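Household Textiles, Week 4: Why Towels Soak Things Up (or Don't)

These are my notes from class, cleaned up a little. If you missed last week's fiber burn session, get those pages from the shelf by the door, since I'm going to use the words "pile" and "ground" without stopping.

1. Weight

Towel weight gets printed as grams per square meter. I brought in two cotton ones, a thin kitchen towel at 200 and a silly hotel bath sheet at 878 (it barely fits in my washer!). Everybody guessed the heavy one would win, and for total water held, sure. But for drying a plate or a wet dog you care about how fast the first bit of water goes in, and weight tells you very little about that.

2. Weave

Terry has loops standing up off the ground cloth. More loops, more surface, more water. Waffle gets there another way: the warp and weft float over each other in steps, so you get little raised walls with a hollow in the middle of each square. There's a lot of surface in a cloth that still folds pretty flat, and air gets into the hollows, so it dries quickly on the line. I'm a waffle person and I won't pretend to be neutral -- my terry towels go sour by Thursday.

Navy waffle, folded, with the grid of small raised squares showing:
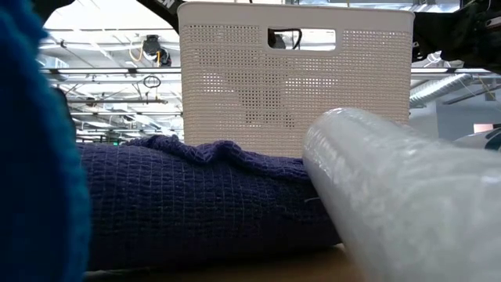
3. Finish

New towels often come with softener left on them from the mill, and that coating sheds water. Wash before you judge. My Cotex set was hopeless for the first three washes and lovely after that. The Viltero one, same price, drank from day one. Go figure.

Skip fabric softener at home too. Half a cup of white vinegar in the rinse is plenty, and never mix it with bleach.

4. For next time

Do the drop test on three towels you own. One drop of water from a spoon, held low, and time how long it sits on top before sinking in. Write down the fiber, the weave and how old the towel is -- a guess is fine for age. Bring the oldest one with you, holes and all, as we'll be pulling threads out of it.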